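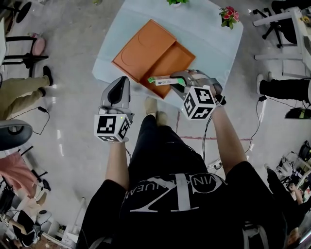
Slide 1. Two hand-held grippers in use at the work table, with a carton in the right-hand jaws.

Speaker notes — Building a Pair of Hand-Held Grippers in a Shared Workshop
Naledi Sithole, Fulville Shared Workshop
Members' evening, 18th July. Time allowed: 30 minutes, including questions.

Opening

Good evening, and thank you to the Fulville workshop for the use of the main room. My subject tonight is the pair of grippers built here under the project name Cozma. I shall cover the mechanical build, the marker cubes and the way a session is run. The software will be treated only briefly, as it is documented on the members' drive.

Leave slide 1 on the screen during the opening. Point out the marker cube on each gripper, and the small green light on the left-hand one. Mention that the person holds the tools directly and that the forearms are bare. Sleeves have been a nuisance to us: a loose cuff can cover part of a marker.

Slide 2. Purpose

The grippers record how a person picks up and places ordinary goods. Those recordings are later used to train the Astau arm, the small bench arm members will know from the back bay. The fingers on the arm are the same shape as the fingers in the hand. A motion that is comfortable by hand but impossible for the arm is of little use to us, and we lost most of June learning which motions those were.

Slide 3. The grippers

Pass the spare finger around at this point. Please ask that it be returned before the break.

The bodies and fingers were printed on the workshop's own machines. Version 3 of the finger had a smooth face and let cartons turn in the grip. Version 4 takes a black pad on the inner face, glued and then clamped overnight. Members repeating the build should lightly sand the face before gluing.

The trigger spring was the most frequent cause of complaint. A stiff spring tires the hand within a short session, and a soft one does not open the jaws cleanly. The present spring comes from the Komside parts catalog and is listed in the build sheet.

Slide 4. Marker cubes

Each cube must sit square to the body. A small error at the cube becomes a large error at the fingertip. We now use a printed jig for assembly, and the jig is kept in the drawer with the calipers. Matte paper is required for the patterns — gloss paper reflects the ceiling lights and the tracking drops out.

Slide 5. Running a session

The standard exercise is to pick up a carton and place it in an orange tray. Trays may overlap or sit at an angle, and the operator should leave them so. Plants or other items may remain at the far side of the table.

Cables should be led back along the forearm and checked before each start. The operator stands on the table side of no one's chair, and other members are asked to keep their own leads clear of the walking space.

To date the project has kept 1230 recorded picks. Recordings with a dropped item are kept as well, under a separate label.

Slide 6. Next steps

Thin cartons remain difficult. A narrower fingertip is drawn and will be printed once the large printer is free. The wrist mount also needs a proper strain relief for the cable.

Invite questions. If asked about cost, refer members to the last page of the build sheet. If asked about lending, the grippers may be booked at the front desk but may not leave the building.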